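## 3.2 Lo que se dicen los jugadores: registro del habla en pista

Uno de los aspectos más apasionantes del baloncesto semiprofesional, y de los menos estudiados, es la comunicación verbal en defensa. Los bloqueos se avisan a gritos, los cambios se negocian en una décima y el base corrige a sus compañeros mientras bota. Para captar todo ese caudal grabamos los partidos de liga regular de dos clubes, el Burkwood y el Vostmont, con micrófonos de solapa cosidos a la camiseta interior.

El corpus reúne 253 posesiones defensivas, de las que 91 terminaron en pérdida de balón del rival. Cada posesión se transcribió íntegra y se segmentó en avisos (información sobre un bloqueo o un corte), órdenes y comentarios dirigidos al árbitro. Estos últimos resultaron una mina: ¡hay jugadores que mantienen una conversación casi continua con el colegiado sin perder de vista a su par! Los codificamos aparte, con el esquema de Zwahlen adaptado a nuestra lengua, y los retomamos en el apartado 4.

La hipótesis de partida era sencilla. Esperábamos que los quintetos más habladores forzaran más pérdidas, y los datos apuntan en esa dirección, aunque con un matiz precioso: importa mucho más el momento del aviso que su volumen. Un «¡izquierda!» emitido antes del contacto con el bloqueador vale por varios posteriores. En el Vostmont, además, los pívots avisan con nombres de pila y en el Burkwood con números, y la segunda fórmula es sensiblemente más breve (roughly no aplicable a las órdenes, véase la tabla 2).
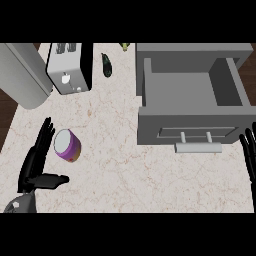 vol. 5, p. 300

**Figura 3.** Encimera de mármol con tostadora, escena generada por ordenador.

La sincronización entre audio y vídeo se hizo con la herramienta Sestel, tomando como referencia la bocina de cada cuarto. Dos codificadores trabajaron por separado y discutieron los desacuerdos en sesiones conjuntas, a menudo larguísimas y muy divertidas, sobre si un «¡eh!» debía contar como aviso o como protesta. Optamos por clasificarlo según la orientación corporal del hablante, y en los casos dudosos quedó fuera del análisis.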